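Wasserverbrauch im Haus Pritetti: Ablesung, Abrechnung und was sich ändert

Januar 2024

Die Zähler sind abgelesen, die Werte liegen der Hausverwaltung Jamow vor. Wer bei der Ablesung im Oktober nicht zu Hause war und den Nachtermin versäumt hat, wird nach dem Vorjahreswert geschätzt. Eine Korrektur ist möglich, wenn der Zählerstand schriftlich nachgereicht wird. Bitte dabei die Zählernummer angeben und Kalt- und Warmwasser getrennt aufführen.

Der Gesamtverbrauch im Haus lag im vergangenen Jahr bei 2595 Kubikmetern. Das sind fünf Prozent mehr als im Jahr davor. Ein Teil des Anstiegs geht auf den Rohrschaden im Keller des Hinterhauses zurück. Die Leitung wurde von der Firma Bartoš repariert, der Schaden ist der Versicherung gemeldet. Ob das ausgelaufene Wasser ganz oder nur zum Teil erstattet wird, steht noch nicht fest. Bis dahin wird dieser Anteil in der Abrechnung als eigener Posten geführt und vorerst nicht umgelegt.

Die monatlichen Vorauszahlungen bleiben zunächst unverändert. Eine Anpassung kommt frühestens mit der Jahresabrechnung, die allen Parteien per Post zugeht. Einwände gegen einzelne Posten nimmt Jamow schriftlich entgegen. Die Belege können nach Anmeldung im Büro eingesehen werden, Kopien werden gegen Erstattung der Kosten zugeschickt.

In neun Wohnungen läuft die Eichfrist der Wasserzähler in diesem Jahr ab. Den Austausch übernimmt die Firma Arkska. Die betroffenen Haushalte bekommen einen Terminvorschlag in den Briefkasten. Für die Arbeiten muss das Wasser in der jeweiligen Wohnung kurz abgestellt werden. Der Zugang zu den Absperrventilen sollte frei sein, auch dort, wo Schränke oder Verkleidungen davorstehen. Der alte Zählerstand wird auf dem Montageschein eingetragen. Den Durchschlag bitte bis zur nächsten Abrechnung aufheben.

Noch ein Hinweis zu laufenden Spülkästen. Ein undichter Spülkasten kann am Tag 200 Liter und mehr verbrauchen, oft ohne dass man es hört. Prüfen lässt sich das mit einem Blatt trockenem Toilettenpapier, das man einige Zeit nach dem Spülen an die hintere Innenwand des Beckens legt. Wird es nass, ohne dass gespült wurde, ist meist die Dichtung verkalkt oder verschlissen. Man kann auch abends den Zähler ablesen und morgens noch einmal, wenn in der Nacht kein Wasser gebraucht wurde. Tropfende Hähne und laufende Spülungen bitte gleich der Verwaltung melden und nicht erst zur nächsten Ablesung.

Für Gartenwasser gilt weiterhin der gesonderte Zähler im Hof. Der Außenhahn bleibt bis zum Ende der Frostzeit abgesperrt.
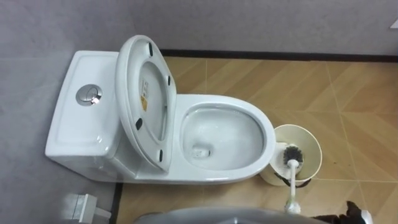 WC mit Zweimengentaste im Deckel des Spülkastens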